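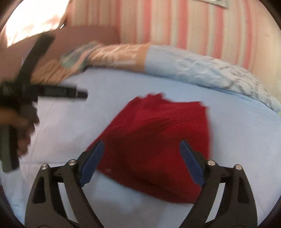
Wrist view, red cloth on the pale blue sheet, jaws open. Second device at left.

From: Madalena Abreu
To: kondent-perception
Subject: Re: cloth mask drops out under the right pad

Custódio Prata wrote:

> Running the Brarmont segmenter on the cloth set, I get a clean mask
> until the right pad lies over the fabric. Then the mask splits and the
> planner takes the larger piece as the whole item. 67 of 244 episodes
> are affected. Is this the colour threshold or the jaw mask? I'd like
> to know before I retrain anything.

It's the jaw mask. The colour threshold is fine; red on light blue is about as easy as it gets, and the deeper red at the lower left still falls well inside the range.

The static jaw mask was drawn at one opening width and dilated by two pixels. With the jaws spread, the pads sit outside it, so dark blue pixels get labelled as background and cut into the contour. Bawa already publishes jaw width at every time step. Use it to index the mask — there's a lookup table in the Stanon tools branch, under calib/jaws.

Two other things while you're in there:

1. Treat pad pixels as unknown, not background. The corner finder should be allowed to bridge an unknown region up to the width of a pad. At the moment it reports a false corner wherever a pad edge crosses the hem.

2. The second device and the hand holding it are not covered by any mask. Motion blur smears the horizontal black section across the upper left of the sheet, and the workspace estimator reads that as the sheet boundary. Fit the boundary over a short window and throw out the outliers.

I wouldn't touch the patterned roll along the far side. It gives the pose tracker plenty of texture, and the plain sheet gives it almost none.

Please rerun the affected episodes before retraining and send me the contour overlays. I'll merge the lookup table to main in August, once the left-hand calibration is in.

Madalena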